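5 min read

Most office water complaints are about taste, and taste is mostly a matter of chlorine and time. City water reaches a building with a small dose of disinfectant still in it. Inside, it can sit in the pipes for a whole weekend.

Damian Pietrzak tests taps for Gullgate, a building services firm. His first sample is taken before anyone arrives, after the line has been still overnight. The second follows a 90-second flush. If the two differ, the fault is usually in the last 40 feet of pipe – often a branch left behind by an old kitchen.

Carbon filters take out chlorine well, but they have a fixed life. At one site Pietrzak found a cartridge that had been in place for over five years.

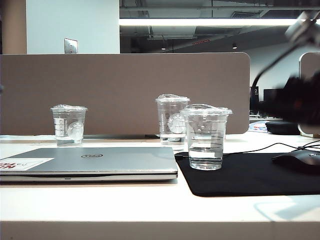
Temperature matters too. Cold dulls the tongue, so a chilled sample can pass where the same water at room temperature fails. Gullgate tastes everything unchilled and logs the flush time next to each score. Branches that fail twice are capped in May, when the risers are drained for service.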